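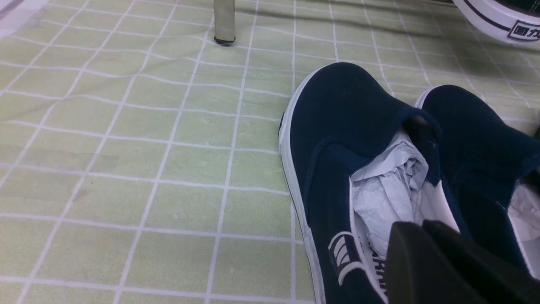
Our project: trying out the Clunitz gripper kit

Our group (Reshma Botha, Nnamdi Briggs and me, Zanele Makhubela) spent most of November with the Clunitz kit, which Tanance sells to schools for 300 dollars, and we grew rather fond of it! We gave it shoes, as everyone has some at home and canvas is a fair test of a gripper.

Setting up took us a whole Sunday, mostly because the manual puts the calibration pages at the back. We used navy slip-ons stuffed with tissue paper, beside a steel rack, 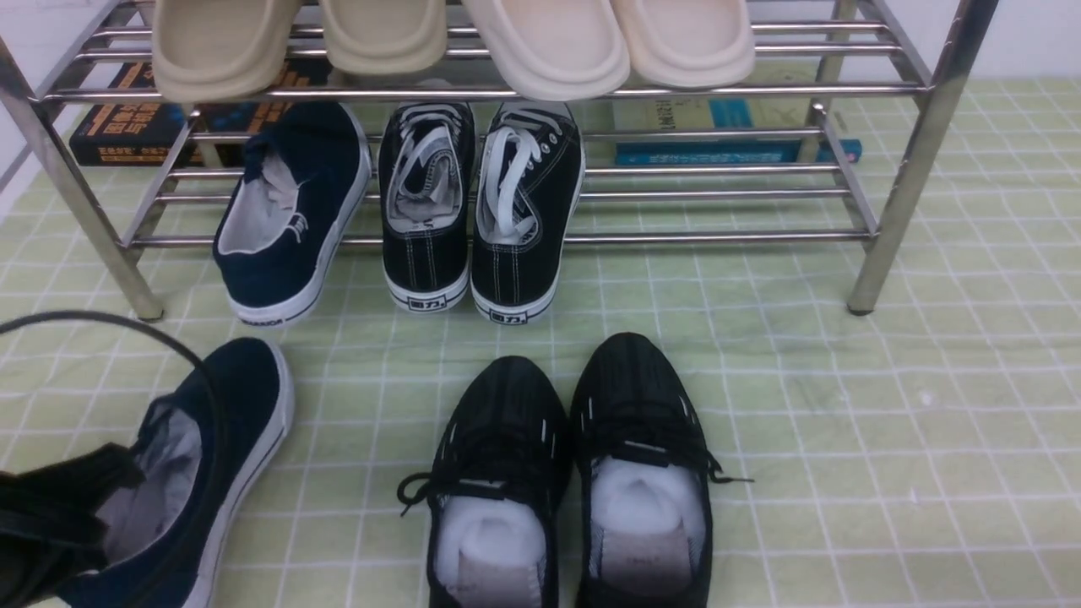 and we kept our notes by hand, which Reshma did very neatly. I'd have liked a longer cable guide in the box, but the software was friendly from the first evening. 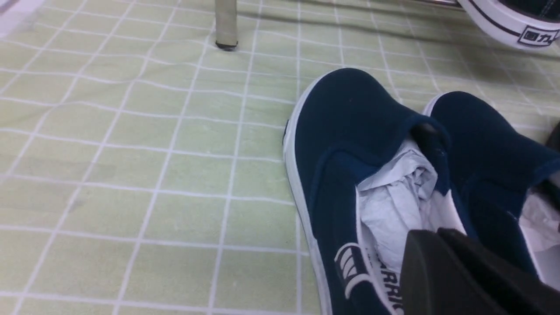 Would we buy the kit for our own classroom?
We would, if Tanance moved the calibration pages to the front.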